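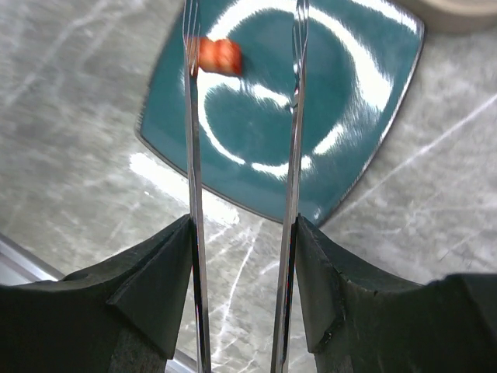 Kodberg Tableware Set - README

28/12/2022
By the Nellance Collections Office

The Kodberg Tableware Set is a catalog of flatware and serving dishes, prepared by Nellance for use in teaching and reference work on table service. It holds 1,489 entries, of which 489 concern forks. Entries are grouped by the use of the piece at the table and then by its shape. Long, slender forks with narrow handles and thin, closely spaced tines, silver in color, are entered under "Forks, long". Dishes are entered separately by outline and color, so that the square teal ceramic plate has its own record and is not listed as part of any fork entry.

Contents

Each record gives the type of piece, the outline, the surface color, and a short note on use. Food is recorded only by general color and form - no attempt is made to name a dish or its ingredients. Pieces with a polished surface carry the note "reflective", as highlights along a handle can be mistaken for engraving.

Known limits

Serving spoons are thinly covered, with 80 records. Maker's marks were not transcribed. The Sorrentino loan, a further 300 pieces, was received in April and has not yet been entered.

Use and corrections

The catalog may be copied for classroom and library use with credit to Nellance. Corrections should cite the record number and the field concerned.

Related items
Kodberg Glassware Set - README
Filtia Table Linen Index
Sorrentino Loan: Handling Notes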